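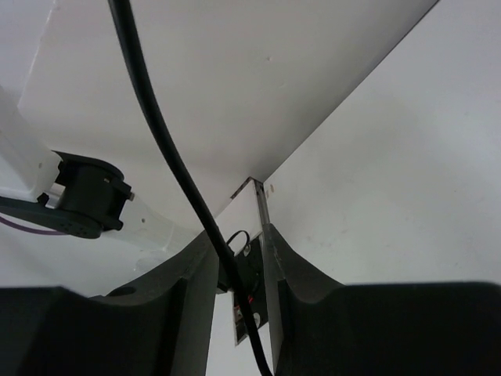 Where should headphones live when they're off your head? On a hook or a bar, somewhere you can reach without standing up.

I came to this late, after years of the desk-drawer method, in which the cord marries the stapler. 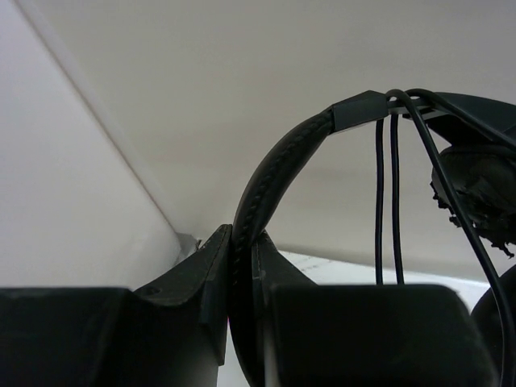
A bar asks very little of you. It has no opinion on your taste in music, and it doesn't mind that the ear cushions are flaking on your collar like cheap pastry. Wivero will sell you a sculpted walnut stand for the same job - I priced one in November and went back to the bar.

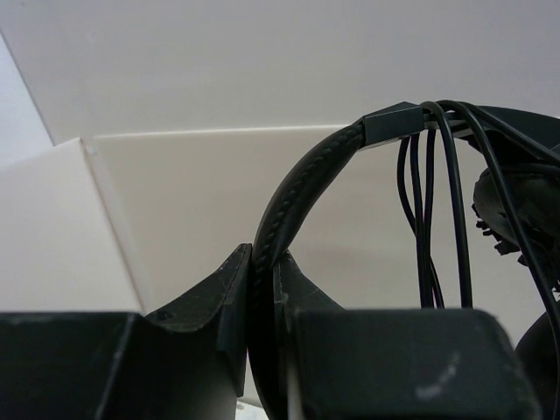

Cables are another matter. They favour whatever colour of chaos is nearest, and I've stopped organising mine.

Aled Howells, April 2018

Search this site Go

Contact | © Hultgate | Back to top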